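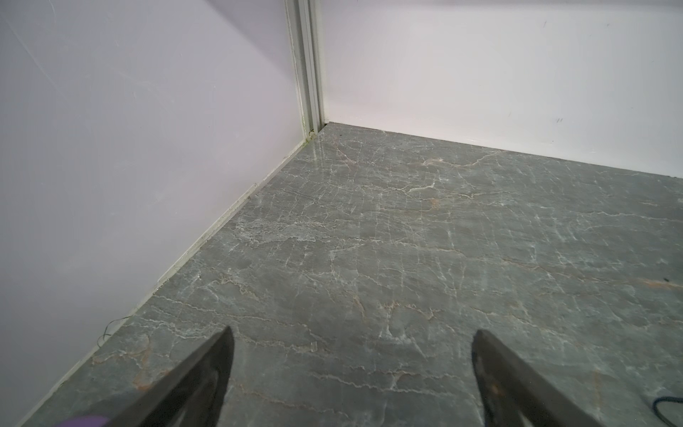
Sound is a wiggle that travels. When you clap your hands, you give the air a little shove, and that bit of air shoves the bit next to it, and so on, all the way across the room. If you clap in a place with smooth, bare walls – like the two white ones that meet in a corner here, with a grooved metal post running down between them – a lot of that wiggle bounces right back off. A bounced sound is called a reflection, and when it comes back late enough for you to hear it by itself, we call it an echo!

So why don't you hear an echo in your bedroom? Well, sound is very, very quick. It zips through air at more than a thousand feet every second, and in a small room it gets to the wall and back before your ears can tell the clap and the bounce apart. The two get mixed together into one sound.

Outdoors it's a different story. Near the town of Lulolton there is a big rock face called Beltrán Cliff, and families like to stand on the path 400 feet away from it and shout "Hello!" The shout has to go 400 feet there and 400 feet back again, and that takes most of a second, so the cliff seems to answer you (in your very own voice, too). The best time to go is May, when the wind is usually gentle and the path has dried out.

Soft things are a bit like sponges for sound. Curtains, rugs, pillows and your winter coat all soak up some of the wiggle. Maybe you've been in a home on moving day, after all the furniture has gone out to the truck, and noticed how loud and ringy your footsteps were.

You can try this yourself with a grown-up's permission. Stand in the bathroom and sing one long note, then go and sing the same note inside a closet full of clothes – yes, right in among the sweaters. Sing it the same way both times, and listen for how long the sound hangs around after you stop. Then try the kitchen, the stairs, and anywhere else you like.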